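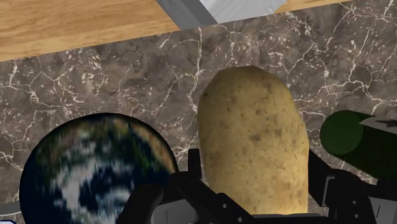
Potato, planet, green cylinder. Simulated kitchen, very real deadline.

Spent February teaching a gripper to pick things up in sim. The target is 500 clean grasps for the Flultedach set. We have 60. I have been told this is "momentum."

Each example is one object, one approach, one close, one lift. If the thing slides out, the run goes in a separate folder. That folder is doing great - easily our best-populated folder.

The potato is my favorite. Lumpy, no two sides alike, no obvious place to grab. The model trained on boxes treats it as a personal insult.

Siregar, our scene shuffler, picks the props and the countertop. It has no sense of scale and loves marble. I've asked for plain gray 3 times.

Someone on the Pedix forum asked why we don't just script the grasps. We did. The learner copied the script perfectly, including the part where it was wrong.

So now I drive every one by hand, 8 an hour on a good day. Do the math on 500 if you like. I did it once and went for a walk.

Next batch tonight at 9. More potato.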